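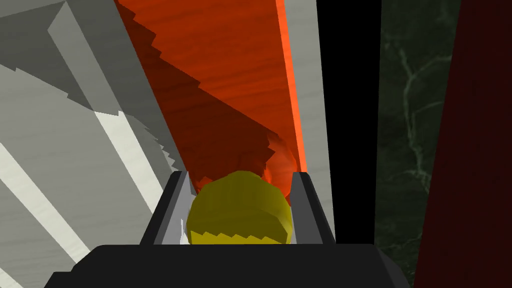
¿Cada cuánto conviene revisar el paralelismo de los dedos en una pinza paralela?

Cada 400 horas de trabajo, y también después de cualquier golpe, por pequeño que parezca. Se comprueba con la pinza a media apertura y otra vez cerrada sobre una pieza patrón.

Galería: puesta a punto de la pinza de la célula Borell

¡Hola otra vez! Llevaba tiempo queriendo juntar en una página lo que hacemos con la pinza de la célula Borell, la que tenemos en el taller de Nedetach, porque cada vez que toca mantenimiento acabo buscando mis propias notas en tres libretas distintas. La célula tiene su gemela en Drisamus, que es el simulador que usamos, y todo lo que cambiamos en la máquina lo probamos primero allí (bueno, casi todo, luego os cuento lo del muelle).

Agarre de la pieza amarilla, en simulación
Los dos dedos gris oscuro paralelos y la pieza centrada entre ellos, con la base negra de la pinza delante. Me gusta este punto de vista para repasar el centrado: si la pieza se va hacia un dedo, salta a la vista enseguida.

Notas de la puesta a punto

Los dedos
Son de Ekinci, y el juego de recambio lo guardo en el cajón de arriba, en su bolsa, con el par de apriete apuntado a boli. Antes de montarlos limpio bien el asiento con un trapo que no suelte pelusa. Una viruta minúscula debajo de un dedo te lo tuerce lo justo para que te pases la mañana echándole la culpa al programa. Me ha pasado dos veces y las dos veces le eché la culpa al programa.

Aprieto los tornillos en cruz y en dos pasadas. La primera la doy suave, cierro la pinza sobre el patrón, dejo que los dedos se acomoden solos y entonces remato con la dinamométrica. El fijador de roscas va en gota pequeña, ¡pequeña!, que luego hay que sacarlos.

El cero
Con los dedos nuevos hay que volver a buscar el cero siempre. Cierro en vacío a velocidad mínima, guardo esa posición como cierre total y repito la maniobra hasta que me da lo mismo varias veces seguidas. Después abro del todo y apunto el recorrido en la hoja de la célula. Si ha cambiado respecto a la última vez, paro ahí y miro las guías antes de seguir.

La fuerza
En la Borell la fuerza va en unidades del controlador, de 0 a 600, y para esta familia de piezas yo arranco bajo y voy subiendo de 15 en 15 hasta que la pieza deja de resbalar con el brazo en movimiento. A partir de ahí le doy un escalón más y lo dejo. Hay quien prefiere ir directo al máximo, y bueno, cada cual con sus piezas, pero las nuestras salían marcadas.

El muelle
Lo prometido. En simulación no teníamos metido el muelle de retorno, así que la apertura salía limpia y rapidísima, y en la máquina los dedos llegaban tarde. Tardé un buen rato en verlo — estaba mirando la presión del aire, cómo no. Ahora el modelo de Drisamus lleva un retardo de apertura de 20 milisegundos y las dos células se parecen bastante más. El muelle de verdad lo cambié de paso, que ya tocaba.

Las guías
Un poco de grasa, movimiento completo adelante y atrás, retirar lo que sobra. Y otra vez. La grasa vieja hay que quitarla antes, que mezclarla con la nueva deja una pasta espantosa que luego coge todo el polvo del taller. Uso un bastoncillo para los rincones y una linterna pequeña, de esas de llavero.

La prueba final
Dejo la célula cogiendo y soltando la misma pieza a velocidad reducida mientras recojo la mesa de herramientas. Voy escuchando: el cierre tiene que sonar igual cada vez. Luego subo a velocidad normal y repito la comprobación del patrón con todo ya en caliente, porque en marzo, con el taller helado a primera hora, me dio perfecto en frío y a mediodía ya había que retocar el cero.

Cosas pendientes
Me falta pasar a limpio la tabla de aperturas por pieza y actualizar en el simulador la posición de reposo, que la moví en la máquina y se me olvidó apuntarla. También quiero probar unas almohadillas más blandas en los dedos. Si alguien las ha usado con pinzas Ekinci y piezas pequeñas, que me deje un comentario con la dureza que le funcionó — ¡me ahorraría unas cuantas pruebas!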